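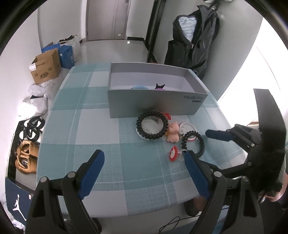 Two hand-held grippers at a checked tablecloth, with the small stuff waiting: hair ties, a pink pig, a pacifier.

Review: the Agbeko house rules for two-gripper recording

I have read a lot of lab manuals and most of them put me to sleep by page three. So I did not expect to be writing a glowing review of a rulebook, but I have been working from the Agbeko house rules since January and I keep recommending them to people, so I may as well put it all in one place.

First, what you get. It is a short spiral-bound guide plus a set of wipe-clean cards, written by Amerley Abubakari and Nhyira Essien for people who record tabletop tasks with hand-held grippers in ordinary homes. You can buy the guide alone, but get the cards. The guide is what you read once on the couch. The cards are what you will have next to you when both hands are full and you can't remember whether the cable check comes before or after the test squeeze (before!).

What won me over is how much attention it gives to objects. Most of the standards I have worked under spend their pages on the hardware and then say something like "select suitable household items." Agbeko has a whole chapter on picking a good mix, and it is the best chapter in the book. It wants something springy on every table, something rounded, something shallow that holds other things, and something soft. A coiled hair tie is the authors' favorite springy item and I have come around to it completely. It flexes, it hooks on a fingertip, it drapes over whatever it is sitting on. Put one on top of a dish with things already in it and you have a real puzzle about what to pick up first. I used to set out blocks. I am a little embarrassed about the blocks.

The rule I quote most is number 14, "leave it as a person would leave it." Items may overlap. They may hide partly behind each other. A plush toy can sit down in an open box with only the top of it showing. What you may not do is line everything up in a row with even gaps, and reading that was a relief, as I had been fighting a previous checklist that demanded exactly that.

The tablecloth section is short and very sensible. Patterned cloths are allowed and even encouraged, provided the cloth lies flat under the work area and you change to a different one between sets. I have a blue and white check that I love, and I had been putting it away out of some vague idea that plain was more professional. It is back on the table for good.

Then there is the part on two people, or two hands, sharing one small surface. This is where the cards earn their price. Before each take you say out loud which gripper moves first. The second one can hover at the side with its fingers pointed in, but it stays clear until the first has let go or the card says to hand over. It sounds fussy. After a few sessions it becomes as natural as calling "behind you" in a kitchen. Manikandan Kurup, who shares most of my sessions, was skeptical and now corrects me when I forget.

The inspection routine is good too. Look at the screw heads at the finger joints, press each rubber pad with a thumb, open and close 2 times, then start. If a pad has lifted at a corner, you stop and fix it before recording anything. There is also a log page with space for 100 takes, and you write down rejected ones along with the good ones. I resisted that for a while, then went back through my notes and saw the same few mistakes over and over — mostly me starting before the other gripper was settled. That page has taught me more than any training day.

Now for what I would change.

The floor section is too thin. It tells you to keep shoes, bags and boxes out of your walking path, and fine, I agree, but cables get one sentence. A cable looping across the floor under the table deserves a rule of its own and preferably a card. We wrote ours in marker on the back of card six: trace every cable from end to end with your eyes before you pick anything up, and step around the table on the other side.

The section on small items also needs to be louder. Things like figurines and pacifiers are wonderful to practice on, but if there is a young child in the home they have to be collected and put away the moment you finish. The guide does say so, in a footnote. Put it on a card, please, in large type.

And I have one quarrel with the authors about background. They want the room behind the table tidied before each set. I don't. Real rooms have cardboard boxes and a backpack hanging on the wall, and as long as the path is clear and nothing private is showing, I would leave it all alone. Lamisi Annan disagrees with me on this and we have stopped discussing it over lunch.

For comparison, I also tried the Rakeck handbook, which runs to 527 pages. It is thorough and I do look things up in it, especially on storage and labeling. I would never hand it to somebody on their first morning. The Agbeko guide I have handed over at nine and had a newcomer working safely before lunch.

Binding is sturdy, print is a good size, and the cards survive coffee. An index would be nice. I've ordered a second set so we can stop passing ours back and forth across the table.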